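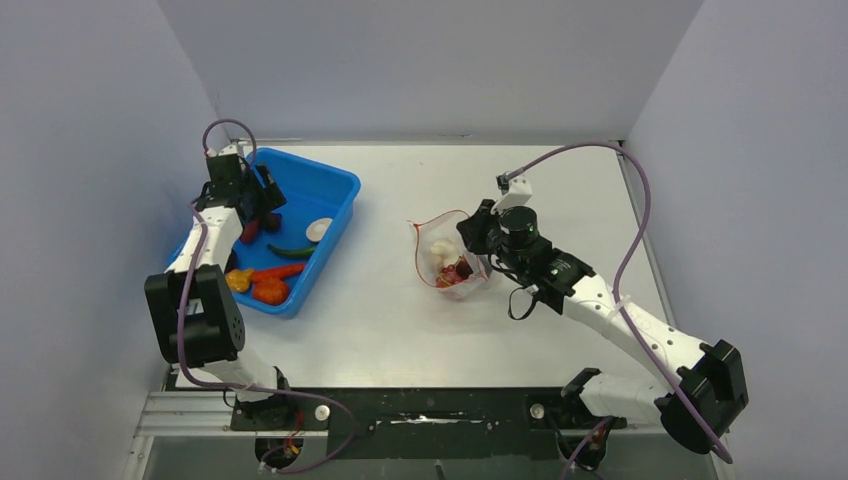

Chapter 2
Sorting and Storing Small Items

Introduction

Every room in which children play, learn or are cared for contains a large number of small objects. Some belong to sets, such as play food, building pieces or counting shapes. Others are single items that have been separated from the set with which they were bought. The way in which these objects are kept has a direct effect on how often they are used, how long they last and how much staff time is spent looking for them.

This chapter deals with the open bin, the simplest form of storage in general use. It considers the choice of bin, the surface on which sorting is carried out, the grouping of items and the order in which a set should be put away. Toy food is used as the main subject of the chapter. It is found in most nurseries and early years rooms, its pieces differ a good deal in shape and size, and most learners will already have handled it.

Labelling is mentioned only briefly here and is treated in full in Chapter 3. Cleaning routines are set out in Chapter 5.

What you will learn

By the end of this chapter you should be able to:
choose a bin of a suitable size and depth for a given set;
prepare a clear surface for sorting;
group items by kind, by colour and by use, and state when each method is suitable;
put away a mixed set in a sensible order;
carry out a simple check of a set against its list.

Words used in this chapter

Bin: an open container without a lid, with sides high enough to hold its contents when it is carried.
Rim: the upper edge of a bin. A raised rim gives the hand something to grip.
Set: a group of items intended to be kept and used together.
Stray: an item found in a bin to which it does not belong.
Set list: a written record of the items in a set, kept with the set or in the room file.

2.1 Choosing a bin

A bin should be chosen after the set has been laid out, and never before. Learners often begin with whatever container is free and then try to make the set fit it. The usual result is a deep bin in which small pieces sink to the bottom and are forgotten, or a shallow one from which they spill on the way to the shelf.

For play food and similar items, a rectangular bin with raised rims is recommended. Rectangular bins stand side by side on a shelf without wasted space. The contents should lie in a single layer or, at most, two. A child looking into the bin from above should be able to see the greater part of what it holds.

Plain, strong colours are preferred. A blue bin serves well for play food, as few foods are blue and most pieces will stand out against it. A green pepper or a carrot is found at once in a blue bin, whereas the pepper may be missed in a green one. Where a room uses bin colour to show the kind of contents, the same colour should be kept for the same kind throughout the building.

The weight of the full bin should also be considered. If children are expected to fetch and return the bin themselves, the smallest child in the group should be able to lift it with both hands. A set too heavy for this should be divided between bins.

2.2 The sorting surface

Sorting should be carried out on a flat, firm surface at a comfortable working height. A table is better than the floor for adults. A carpet is not suitable, as small pieces are easily lost in it and round pieces do not rest where they are placed.

A white or pale surface with a matte finish has two advantages. Coloured items show up clearly against it, and it does not throw back the light from overhead lamps. Faint marks and smudges on such a surface do not interfere with the work, but it should be wiped before food-shaped toys are laid out for very young children, who are likely to put them in their mouths.

Low walls or screens at the back and sides of a table are helpful where round items are handled. They prevent pieces from rolling away and keep the attention of the learner on the task. Where no screens are fitted, the table may be pushed into a corner of the room.

The bin should stand to one side of the table, leaving the middle clear. The middle is the working area. Items are brought there, looked at and then moved on. It should not be used for storage, even for a short time.

2.3 Three ways of grouping

By kind. Items are placed with others of the same sort: vegetables with vegetables, fruit with fruit. This is the most common method and the one that children most readily follow. It depends on the sorter knowing what each item is meant to be. Toy food is often simplified, and a rounded red piece may be taken for a tomato by one person and a pepper by another. The set list should settle such cases. Where it does not, the room leader should decide and the decision should be written down.

By colour. Items are placed with others of the same colour. This method requires no knowledge of the objects and is suitable for younger children. Difficulties arise with pieces that lie between two colours, such as orange and red, or yellow and orange. Learners should expect disagreement on these pieces and should treat it as a useful subject for discussion.

By use. Items that are played with together are stored together, whatever they are. A breakfast bin may hold egg, bread and a plate. This method is popular with children but is the hardest to maintain, as the same item may be wanted in two bins.

A room should adopt one method and keep to it for at least a full term.

2.4 The order of putting away

The following order is recommended for a mixed set.

1. Clear the middle of the table.
2. Remove all strays and place them in a separate tray.
3. Put in the longest items first, laid flat and in the same direction where possible.
4. Put in flat items, resting them against the side of the bin.
5. Put in round items last, filling the spaces that remain.
6. Look over the bin from above and compare it with the set list.

Items should be placed and not dropped. A piece that has been cut or made in two parts should be joined before it is put away.

2.5 Case study: the Cillach play room

The play room at Cillach held 722 small items when its stock was first listed. Of these, 119 were strays. The room had been fitted with deep bins from the Skirno range, and staff reported that the lower half of each bin was seldom reached by the children.

The deep bins were replaced with shallow ones of the Etby pattern, and the play food was grouped by kind. Each set was limited to 60 items. A set list was fixed inside the cupboard door, with a column in which staff wrote "Ok" once the bin had been checked. The time taken to clear the room at the end of the day fell to about half of what it had been.

Points for discussion

Why might a limit on the size of each set have helped the staff at Cillach?
Which of the three ways of grouping is used in your own placement, and who decided on it?
What should be done with a stray whose set cannot be found?

Practical task

Select one bin of small items in your placement. Empty it on to a clear table, remove any strays and write a set list. Put the items away in the order given in section 2.4. Keep the list, as it will be needed for the labelling task in Chapter 3.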